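Skondard Two-Finger Gripper, Kitchen Pack
Sold by Prukon. Spare fingers, pads and cable sold separately.

Status: on sale, with a safety notice. Please read the notice before you click anything.

What it is
A parallel gripper for household arms, sold as a pair, with the matching simulation model included in the price. The model loads into Unnithan, where you can drop plates all day long and never own a dustpan.

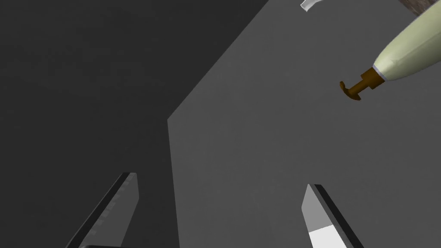 Fingers come in light or dark finish. The dark costs the same and hides sauce better. Both finishes run the same firmware, and that brings us to the notice.

Safety notice: firmware 7, late release
In April, Teresa Górecki at our Tirkport test kitchen reported that a gripper told to open would report "open" and keep squeezing for up to two seconds. The log was very pleased with itself. The mug was in several parts.

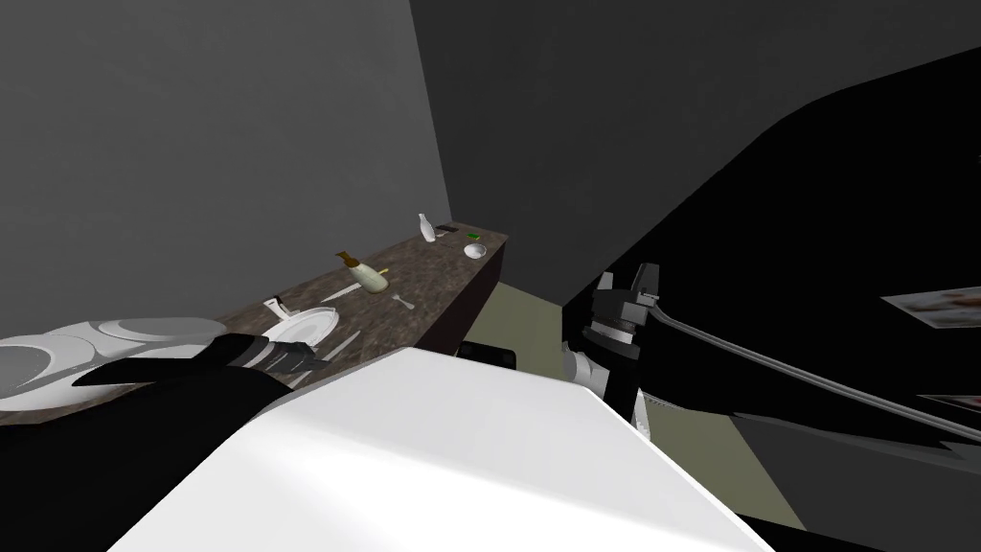
Both arms at the counter in the simulated kitchen, with plates and cutlery set out.

Dariusz Olszewski traced the fault to the status message, which goes out when the open command is received and pays no attention to what the fingers are doing. Any program that trusts the message will pull the arm away too early, taking along whatever is still in its grip. With a sponge this is a nuisance. With a knife it is a reason to publish a notice.

Are you affected?
Check the firmware page in the settings menu. Version 7 is affected on both finishes. Earlier versions have other problems, listed on their own page, which is long.

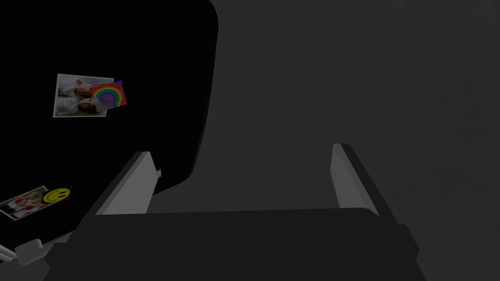 Gripper open near the refrigerator. Magnets not included.

What to do now
Stop any job that involves blades, glass or people. Install the patch, power the arm fully down, and run the release check in simulation before you run it on hardware. Keep hands out of reach of the fingers during the first real test, even if the screen says "open". Especially then.

If you can't patch yet, add a wait of over two seconds after every open command. It's ugly and it makes the arm look thoughtful. 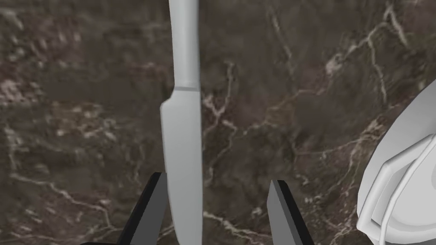

The release check now ships with a cutlery set, at the request of Konrad Gajewski in support, who had grown tired of the phrase "but it passed with the foam block." Old check results don't carry over. Run it again for each arm.

Returns
Bent fingers are replaced free if the gripper was on version 7 when it happened. Send the log with the part. Crockery claims go to Henryk Malinowski, who will want a photo and will not accept "heirloom" as a price.

In the box
2 grippers
2 cables
Simulation model and license key
Printed copy of this notice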